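Flondeck: README

Flondeck is a list of what ends up on hall tables. It has 504 entries, one per object per sighting, collected at Ivside, a shared office building with a long hallway and a firm policy on leaving things in it. The policy is printed on a sheet of paper, which is also in the list.

Last changed March 7, 2019

What you get

items.csv holds the entries. Each row has a table code, a short name for the object, a category, a free-text note and a column called still_there, filled in at the next visit. The notes are as they were typed at the time and have not been improved. If you find a row that says only "why", it belongs to the kettle lid.

categories.txt explains the 13 categories. Most are plain enough (card, paper, tag, cable, dock, key, crockery). "Flat thing" covers boards, trays, mats and anything else you could put a plant on. "Part of something" is for objects that clearly came off a larger object, where the larger object has not been found.

tables.txt describes the 2 tables. One is by the lifts and one is further down, near the meeting rooms. They are swapped by the cleaners now and then, so the code follows the spot and not the furniture.

How things were sorted

One object, one row. A stack of papers counts as a single object unless somebody has put a cup in the middle of it. A charging dock and its cable are one row if they are joined and two if they have parted company. Power strips get their own row, and whatever is plugged into them does not, on the grounds that we would still be there.

Cards were the hard part. Business cards, loyalty cards, the small cards that come in boxes with a drawing of how to open the box you have just opened: all of them are "card". We did try a finer split in July. It lasted one afternoon and left behind a folder called card_old, which you may delete.

Tags are only tags if they have been attached to something, or look as if they would like to be. Scraps smaller than a stamp go under "paper" with the note "small". Where the print could not be read, the note says so and no guess has been made, however tempting.

Known problems

There are about 115 rows where the two people sorting did not agree. These are marked with a question mark in the category column. Nearly all are an argument over "paper" against "card", and the rest are a single argument about a coaster.

Zustell delivery slips are over-represented. For some weeks they came in faster than they were picked up, and one resident parcel was announced to the hallway again and again before anyone claimed it.

Black objects on dark tables were missed more often than white ones on the same tables. Cables are worst. Assume there is always another cable.

Dates are missing from the first batch. The order of the rows is right.

Opening the file

It is an ordinary comma-separated file. Some notes have commas in them, so please use something that respects quotation marks. The Kwon sorting sheet still works if you have a copy, though it will insist on turning "key" into "keyboard".

Corrections are welcome, particularly about the coaster.

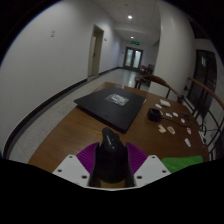

3 min read

The usual spread: flat black board in the middle with a small label on top, charging dock to the right of it, and small white cards and papers around the dock. Rows for this sort of table are mostly "card", with the board under "flat thing" and the label given a row of its own, print not legible. The white power strip at the far right gets one row, cords excluded.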